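Course notes, Home Economics and Daily Physics, unit 4
Teacher: Hajar Slaoui

Please read these notes before the November test. They replace the sheet of Driss Shawky, which had an error in the second table.

## Power and energy

Power tells how fast a device uses energy. We measure it in watts. Energy is power multiplied by time, and on the bill it is written in kilowatt-hours (kWh). Many students mix these two words, so be careful.

## Reading the bill

The Zerouali family in our exercise used 2,573 kWh in one year. In the winter quarter they used 715 kWh. Find what part of the year this is, and write how you got it.

Do not forget:

- the fixed charge is paid even if you use nothing
- the meter shows a total, so you must subtract the old number from the new one

## Devices in the kitchen

A heating device has high power but often works for a short time. A refrigerator has low power and is connected all day. Compare both before you say which one costs more.

Some microwave ovens have two round dials, one over the other, and a push button under them.
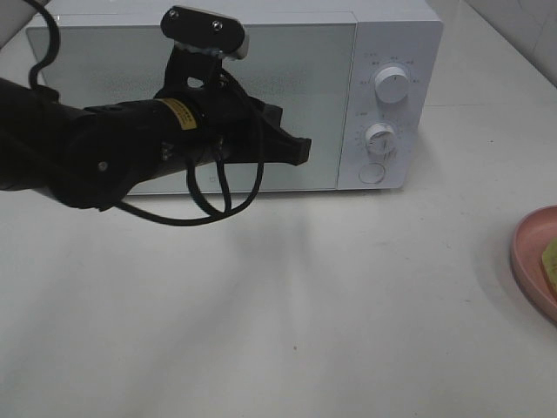 ## Homework

1. Choose 2 devices at home and copy the watts from the label.
2. Write how many minutes each one works in a day.
3. Calculate the kWh for one month.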